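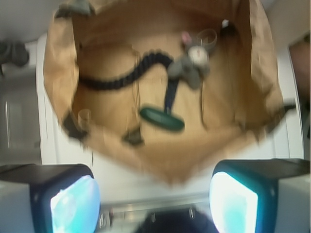 Paper bag

A paper bag is a container made of folded and glued paper, used to carry shopping, food, gifts and small household goods. Most are made from kraft paper, a strong paper whose natural color is light brown. White and printed versions are also common. In homes, paper bags are often kept after their first use and filled again with odds and ends such as toys, cords and small tools.

Material

Kraft paper takes its name from the German word for strength. Wood chips are cooked with chemicals that remove most of the lignin, the substance that holds the fibers together. The long fibers that remain give the paper its resistance to tearing. Bleaching the pulp makes it white.

Unbleached bags range from pale tan to a darker brown. Creases often look lighter than the flat areas around them, and a bag that has been handled many times becomes softer and loses its straight folds. Kraft paper weakens quickly when wet.

Construction

The main types are the flat bag, the pinch-bottom bag and the square-bottom bag. A flat bag is a simple envelope of paper. A pinch-bottom bag has folded sides, called gussets, that let it open wider. A square-bottom bag has gussets and a rectangular base, so it can stand open on a floor or table while it is being filled.

Margaret Knight, an American inventor, built a machine for making flat-bottomed bags and received a patent for it in 1871. Charles Stilwell later patented a machine for a pleated bag that folded flat and opened easily. Handles of twisted paper, flat paper or cord are found on many store bags.

Household use

An open bag is a common holding place for mixed small items, especially during tidying or a move. Pet toys, craft tools, plastic rings and lengths of cable may all end up in the same one. Heavier things settle on the bottom and thin cords work their way around them, so a mixed bag is usually emptied out before anything is sorted.

In her household handbook Rement, Lesia Tkachuk advises rolling the top edge outward once or twice to form a cuff. The cuff stiffens the mouth and holds the bag open. Tkachuk suggests keeping tools with points or edges out of bags that also hold soft toys - a plush seam catches easily - and tying cords before they go in.

Cats are well known for climbing into paper bags, and toy mice are often found inside them. Handles are generally removed from any bag given to a cat, as a loop can catch around the neck.

Collections

The Marchuk collection in Wistbridge holds 2,682 paper bags, most of them from grocers and bakeries. It was begun by Orysia Derkach and is stored flat in drawers. A smaller group of over 400 bags is kept at Lolcombe and is open to visitors in October.

Disposal

Clean, dry paper bags are accepted by most paper recycling programs. Bags soaked with grease or food are often refused, though many can be composted if they have no plastic lining.

See also: Kraft paper, Shopping bag, Gusset, Household storage

2 comments | 60 shares

Contact | Copyright | Back to top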